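Filed under: Browser Games > Beginner Guides

How to get through the early ladder in Vunis without spending a cent

Posted by Kirsty Lightfoot in December

I've been playing Vunis on and off since the closed test, and the same message lands in my inbox every time a new season opens. "Kirsty, I'm stuck in Copper, which cards do I need?" You don't need any more cards than the starter box gives you! You need a tidier deck and a bit of patience, so grab a cuppa and I'll walk you through how I do it.
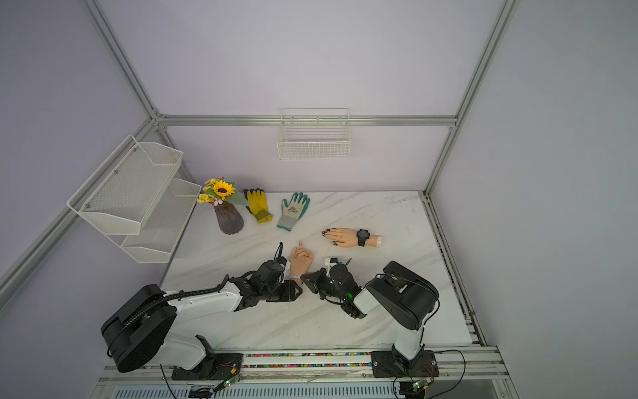
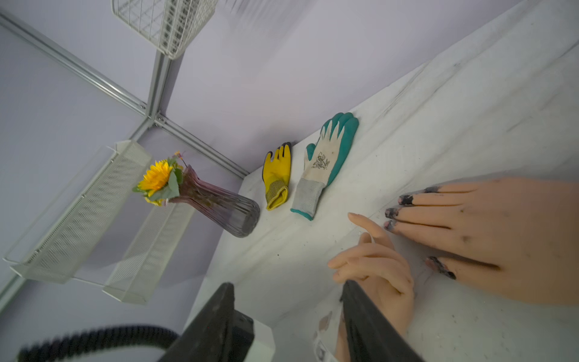 First job is to open your starter box and sort everything by cost, cheapest on the left. The game wants to sort by colour and I really wish it wouldn't, because colour tells you nothing about whether you can play the thing on turn two. While you're in there, clear out your bench. The bench is the row of slots beside your deck, and new players cram it full of whatever looks shiny. Mine usually looks like the wire basket hanging on that back wall, with nothing in it at all, until I've played a few matches and know what I'm missing. An empty bench costs you nothing. A full one slows your draw by a turn, and the tutorial skips right over that.

Step 1: Pick one lead

You get three leads at the start: Hollis, Ferar and the Lamplighter. Take Hollis. Ferar hits harder (and has the better coat, I'll admit), but she needs a full hand to do anything and you won't have one. Hollis gets a shield every time you play a card that costs 2 or less, so he's happy with the rubbish everyone else throws away.

Step 2: Build around cheap cards

A deck is 20 cards. I run 11 cheap ones and 9 others, and of those others only two are real heavyweights. My favourite is the Durnness Ferryman, who swaps places with any card in your back row. Put him next to Hollis and you can pull your lead out of trouble when the other side lines up a big hit. If you've got two Ferrymen, play both.

Don't bother with healing cards yet. They feel safe, I know! I played a healing deck for most of my first season and my matches went on so long that I'd be making dinner with one hand.

Step 3: Play your first three turns the same way

Turn one, something cheap in the front row. Turn two, another cheap one beside it. Turn three, hold your card and watch. Most people at this level throw their best attack on turn three, and if your Ferryman is ready to go you can dodge the lot of it. After that you're on your own a bit, but you'll have a shield up and they'll have an empty hand.

My mate Lajos Szűcs plays turn three completely differently and he's well above me on the ladder, so take that how you like. He says holding back is boring. He also loses to me fairly often — I'm just putting that out there.

Step 4: Know when to fold

You can fold a match before turn five and lose only half the rank points. Use it! If Hollis is down and your front row's gone, fold, stretch your legs, queue again. I try not to play late at night either, as the queue after 11 pm is full of people practising for tournaments and they will flatten you.

Step 5: Save your tokens

You'll have 80 tokens by the time you leave Copper. The shop will flash a card back at you for exactly that price and it's a very pretty card back with moths on it. Leave it. Put the tokens towards the second Ferryman if your box only had one, or sit on them until Silver, when the trade counter opens up and you can swap your spare cards as well.

If you try this with Ferar instead and make it work, leave me a comment with your deck list, as I'd love to have an excuse to use her.

Related posts
Ferar or the Lamplighter: choosing a second lead
What the trade counter is good for
Tracey Bellamy's all-cheap deck, card by card
Season rewards and when they arrive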